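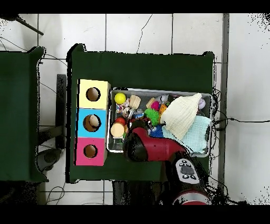 Enda Ó Gríofa, bench notes, sorting cell, August

Started 8.40. The complaint from the last shift was that the arm comes down a little too far to the left over the tray, and that it gets worse through the day. I wanted to find out if this is the camera, the arm or the table before I change any numbers.

First the table, as it is the cheapest thing to check. The green cover had a fold under it near the base of the arm, so I lifted everything off, pulled the cover flat and put it back with new tape at the corners. Then sorter box on the left, tray on the right, as in the setup sheet. The sheet is still the old one from Keane and it shows the box turned a quarter. Please ignore this, the three holes must be in one line going away from the arm, yellow at the far end and pink nearest. I will correct the sheet when I have the login.

Next the arm. Power off, cable out, hand on the forearm: no play in the shoulder, none in the elbow. The wrist had a very small play when I turned the gripper by hand. Two of the four screws on the gripper flange were not tight. I cleaned the threads, put in a drop of the blue thread lock and tightened crosswise. For me this is the most probable reason for the drift, but I have only one morning of evidence.

While it was off I wiped the finger pads with alcohol. They collect fluff from the knitted cloth, and then the balls slip. If the pads look grey, clean them, do not increase the grip force. Force is at 81 in the Nonen panel and should stay there.

Power on 10.15, homing without error. Ran the calibration from the start and not the short version - the short one keeps the old flange offset, so after touching those screws it is useless. Job number in the log is 2635. Speed limit I left at 800 for the moment. It can go higher when somebody has watched it for a full day.

Tray is filled with the usual mix: balls, wood pieces, the small plastic figures, cloth and towel on the right side. I tested by hand-guiding over the red ball and the tan disc, with the buttons on the cuff. The disc is the difficult one, it lies flat and the fingers have very little edge to take.

Things still open:
The cables on the right side of the table are on the floor where people walk. Need a cover strip, I asked Hosby for a price.
Spare finger pads: 2 left in the drawer, order more from Skavia.
The cuff buttons feel a bit soft. Not urgent, but write here if one of them does not answer.

If the arm goes left again, please look at the flange screws before recalibrating, and write the time next to it. I put a line of white paint marker across each screw head, so you will see if one has moved.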